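Ticket 651: marketplace listings not showing in local search, two groups, one account
Opened May 2026. Status: open, waiting on Ezzat
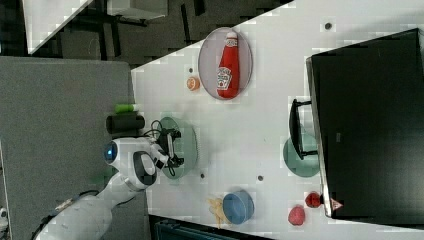
Attachment 1: green plate

Problem as reported
Shop account (Nosik, secondhand kitchen stuff) posts to local buy/sell groups through the Ezzat cross-poster. Posts say "published" in the tool. Not visible in the Hestavness group when searched from a different login. Prullholm group same thing but only some of them. No error, no email, no removal notice.

Account is 3 years old, no strikes on the status page. Selling normally in the other groups.

Log

Checked the easy stuff first. Logged out, logged in, cleared cache, tried phone and laptop. Same on both. Own login sees the listings fine. Second login doesn't.

Checked group rules for Hestavness. Post approval is ON for new members. We're not a new member. Asked an admin anyway, they say the queue is empty, nothing of ours in it.

Posted one listing by hand, no tool. Plain text, one photo, price 20, pickup only. Shows up on second login right away. So group is ok and account is ok. Looks like the tool.

Posted same listing again with Ezzat, same photo, same text. "Published". Not there on second login. Waited an hour. Still no.

Deleted both. Shouldn't have deleted both, wanted the link for the support people. Made a new pair, a plate and a set of bowls, left those up.

Compared the two side by side. By hand: category Home & Kitchen, location Hestavness. Ezzat: category Home & Kitchen, location blank. On own login the location line just doesn't appear so easy to miss.

Went into Ezzat settings, Locations tab. Default location is set to Prullholm, has been since August when we moved the pickup spot. Saved it again. Reposted. Location still blank for Hestavness, correct for Prullholm.

Explains why Prullholm half works? Not really. Went back thru the Prullholm ones, the missing ones are all renewals. New ones show. Renewed ones don't. Could be two separate problems, splitting below.

Problem A: location blank in Hestavness
- Tool only keeps one default location
- Per-listing location box is there but greyed out on our plan
- Typed location in the description as a test, no difference to search
- Edited location by hand after posting: listing shows on second login within a few minutes. Tried it on four listings, same result every time

Workaround for A: post with the tool, then open each one and set location by hand. Slow but works. Whoever does the morning batch please do this until further notice.

Problem B: renewals vanish in Prullholm
- Renew button in Ezzat gives "renewed", date doesn't change on the listing
- Renewing by hand changes the date and it shows
- Tried a different browser, no change
- Turned auto-renew off and on, no change
- Removed the connection to the groups and added it back. This wiped the saved drafts, 123 of them. Careful with that. Got them back from the export file, prices came over, photos did not

Workaround for B: don't renew. Delete and relist. Check first if there are messages on the old one, buyers lose the thread when it goes. Already had one person asking where the bowls went.

Things ruled out
Duplicate photo filter (same photo worked by hand). Banned words in the text. Price too low. Posting too fast, tried one listing with nothing else all morning and it still did it.

Not ruled out
Something on the group side that treats tool posts differently. Admin in Hestavness says they don't filter but also didnt sound sure what the settings were. Will ask again.

Sent to Ezzat support
Both problems, written up seperately, with links to the pair from the test and the export file. Asked three things: why location box is greyed out, whether renew is supposed to change the date, can the draft photos be recovered from their end.

Auto reply received. No real answer yet.

Update
Ezzat replied on A only. Location per listing is a higher plan feature, but a blank location is not supposed to happen, default should fill in. They're logging it as a bug. No date for a fix. Nothing on renewals, nothing on the photos. Replied asking again.

Still to do
Re-add photos to drafts, start with the ones that sell (plates, pans, storage jars)
Second login check on Prullholm after tomorrow's batch
Chase Ezzat on B
Find out if plan can be upgraded for one month only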